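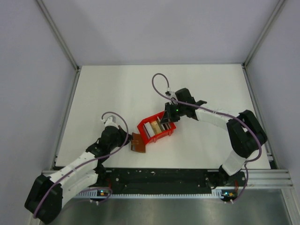 Ermira Živković wrote after my last post to say that she doesn't see why anyone would steer a robot by hand for weeks when you could write down the steps. Pick up the thin thing, stand it in the bin next to the other thin things, repeat. She has programmed packing machines for a long time, so I took the question seriously, and my answer got too long for the comments.

Search this blog Go

January 12, 2021
Posted by Snežana Petkov
Print this post | E-mail this to a friend

The steps are easy to write down. I did it the first week. The trouble is in the word "stand." A thin book lying flat on a smooth white table doesn't want to be picked up. The fingers are thicker than the gap under the cover, so you have to get an edge up first, and there are several ways to do that. You can push it against the side of the bin and let it climb a little. You can press down on one side and drag. You can hold it still with one arm and work the other arm's finger under. I use all of these and I couldn't tell you the rule for when. My hands pick one before I've thought about it.

So we record. I sit with a pair of small leader arms, one for each hand, and the two big arms on the table copy what I do. The joint positions get saved along with the video. When the bin job is done I press the pedal, reset the table, and start the next one. A reset means I move the bin, turn it some other way, and shuffle what's in it. At first I kept setting it square to the table because that looks neat, and the first model we trained was hopeless the moment the bin sat at an angle. Now I turn it every time.

We call the project Hivaditz, after the street the workshop is on. As of Friday we have 3318 recordings of the bin task, and 3083 are good enough to train on. The others are mostly me. I drop something, or I stop in the middle to think and the arms hang there doing nothing for several seconds. The model learns the hanging there very well. We had a version back in August that would reach the bin, hold its hand over it and wait, exactly like I do when I'm tired. I cut all the long pauses out of the older recordings after that - two evenings of work and it fixed most of it.

What's hard for me is that I can't feel anything. The leader arms don't push back. If the gripper is squeezing a soft cover too hard I only know by looking, and by then there's a crease. I've learned to watch the corner of whatever I'm holding instead of the fingers. If the corner lifts, I have it. If the page edges fan out, I'm too high.

The other hard thing is two hands at once. My left is slow. For a long time I did everything with the right and used the left as a sort of fence, which is fine, but then the model used its left arm as a fence too, even when the item was lying right by it and the other arm had to come all the way across. I made myself do a set of 2223 where the nearer arm always does the picking. My left is still slow but it's less slow, and I've noticed I open jars differently.

Cables are their own subject. Ours are purple and they go over the wrists in big loops, and you need that slack or the wrist won't turn all the way. With too much, a loop flops in front of the gripper when you reach toward the middle. I tie them again about every time we change the work height, and I've yet to get both sides the same.

To go back to Ermira's question: for boxes, all one size, arriving the same way up, I'd write the steps and go home. Hendex does that with their cartons in Skenham and it runs all day. For a bin of mixed thin things, some stiff and some floppy, I'd still take the recordings. The current model gets a row of seven in without help on a good day. Then it meets something shiny and pushes it around the table.

Next I want to try the same task with a deeper bin, where you can't see the bottom edge of what you're putting in. Rahman is lending me one. If anybody reading this has used leader arms with force feedback, please leave a comment with what you paid and whether your wrists hurt less, because mine do hurt by four o'clock.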